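I own one Roman coin. It is the size of a shirt button, it is green, and I have spent more of my adult life looking at it than I have at any painting. The emperor on the front has worn down to a chin and some hair. On the back there is either a soldier with a spear or a woman with a tree, depending on how you hold the lamp.

My plan for June was to find out which.

So on Thursday I drove the coin to the museum in Diken, which has a Roman room. I had not been since a school trip, when I remember it being mostly rope. The room has been redone. There is a map on the wall with the old road in red, running straight through what is now the tire place, and there are new cases with lights that come on when you lean in and go off when you start reading.

The best thing in there is the Simitz hoard, 2297 coins in a gray pot with a broken lip. A farm crew hit it with a drainage trench. The label says the owner "intended to return," and I thought about that for most of the afternoon. Somebody scraped together 2297 coins, dug a hole, memorized a tree or a bend in the creek, and walked off. I can't find my car at the grocery store.

The pot itself gets one line on the label. The coins get a whole panel, plus a touch screen with a quiz, on which I scored lower than the child before me.

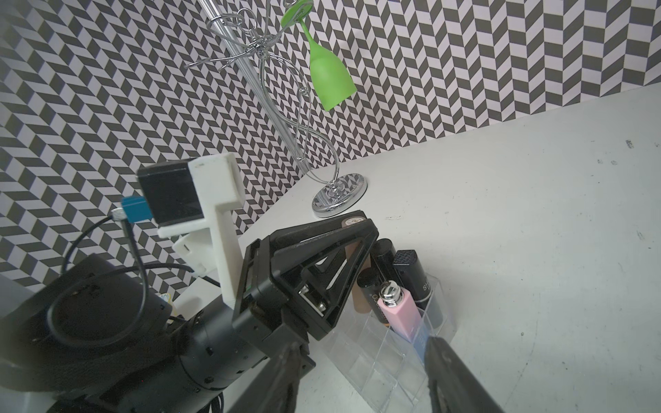 Green plastic wine glass, hung up by the foot.

I should explain how small the money was. By the time the Simitz pot went into the ground, the coins had been getting thinner and worse for years. They started out with some silver in them and ended up with a kind of silver rumor. The panel has four in a row, oldest to newest, and it's like watching a bar of soap in a shared bathroom. The last one is barely round. Whoever cut it was clearly thinking about lunch.

Mine looks a lot like the last one.

There is a desk where you can ask about things you've found or, in my case, bought at a flea market out of a cigar box with 267 others just like it. The woman at the desk was very kind. She put my coin under a magnifier, turned it twice, and asked what I'd paid. I told her. She said "well" in a way I've only heard from mechanics.

It's real, apparently. It's also one of the most common things the ancient world ever made. She thinks it was struck in a hurry by people who weren't strictly supposed to be striking coins, which makes it an unofficial copy of an official coin that was already pretty bad. I liked it more after that. She said the figure on the back was probably a soldier, copied from another copy by somebody who had never got a good look at the soldier. That would account for the tree.

I asked whether I should clean it. She said no before I'd finished the sentence. I asked about olive oil, which I'd read about online, and she closed her eyes. So that's my advice on cleaning, for those of you who wrote in.

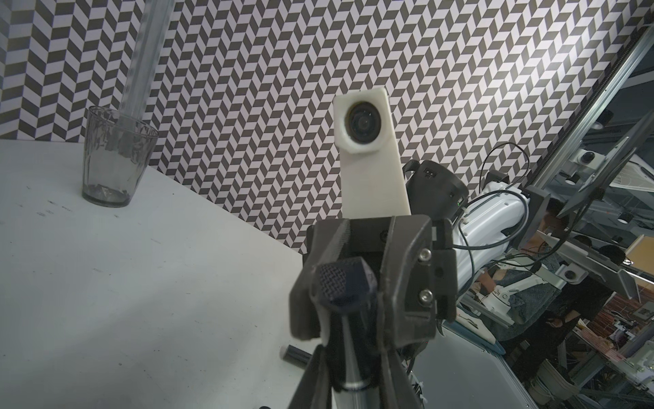 Roman glass was the thing I hadn't planned on. It's in the second room, past the bathrooms, and I only went in to sit down. I had pictured the Romans drinking out of heavy gold goblets, because of movies, and it turns out most of them at most times wanted something cheap that held liquid. There's a whole shelf of little cups with dents and ridges pressed into the sides, thin as eggshell, gone cloudy from the dirt. If you'd shown me one without a label I'd have put it next to that smoky plastic cup up there, wider at the rim than at the base, with the same crinkled sides, and I'd have had a hard time telling you which one was worth driving to Diken for. Give it 2000 years. Some patient person with a soft brush will lift it out of a trench and call it tableware.

The numbers on the cases are their own entertainment. One tiny chip of blue glass is number 3951, inked right on it in handwriting so small that it must have been done by a mouse. I'd have lost it by 3950.

I had a sandwich in the parking lot, on top of the Roman road if the map is right. The coin is back in its envelope in the desk drawer, with the stamps and the spare key to an apartment I moved out of years ago. I wrote "soldier, probably" on the front in pencil. Then I took it out again and held it under the lamp, and I'm sorry, but that is a woman with a tree.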